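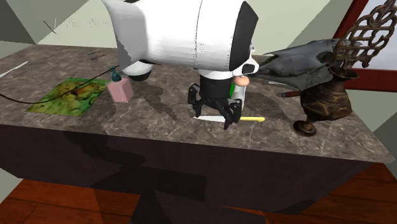
Stone countertops and etching, a short thread. Most of the calls we get at Geerts about "stains" on marble are etch marks. The two need different treatment and get mixed up constantly.

A stain is something absorbed into the pores: oil, wine, coffee. It makes the stone darker. An etch is surface damage from acid. It looks lighter or duller than the area next to it, and you can often feel it with a fingernail.

Marble is mostly calcium carbonate. Acid dissolves it. Lemon juice left for 2 minutes is enough to take the polish off. Vinegar is the same, and so are most bathroom descalers.

Sealer does not prevent etching. It slows absorption, so it helps with stains. The acid reacts with the stone at the surface whether or not there is sealer in the pores underneath.

Quick check: look across the surface at a low angle with one lamp on. If the mark disappears from straight above and shows up from the side, it is an etch.

For light etches on a polished finish: marble polishing powder (tin oxide type), a damp felt pad, small circles, keep it wet. Rinse and dry before judging the result. Wet stone always looks fixed.

Deep etches need abrasives first. Work up through the grits and don't skip any. If you jump from 100 straight to a fine pad, the scratches stay and the powder won't hide them.

Honed finishes are different. Polishing powder will leave a shiny patch. Use a fine abrasive pad and blend well past the mark.

Oil stains: poultice of baking soda and acetone, thick paste, covered with plastic, left for a day. Then uncover and let it dry fully. Expect 3 rounds on an old one. Test in a corner first.

Rianne Meijer asked about quartzite. True quartzite doesn't etch from lemon juice. A fair amount of what is sold as "soft quartzite" is marble – put a drop on the sample before you pay for the slab.

Daily cleaning: pH-neutral soap, warm water, dry cloth. Grout and sealers in a separate thread.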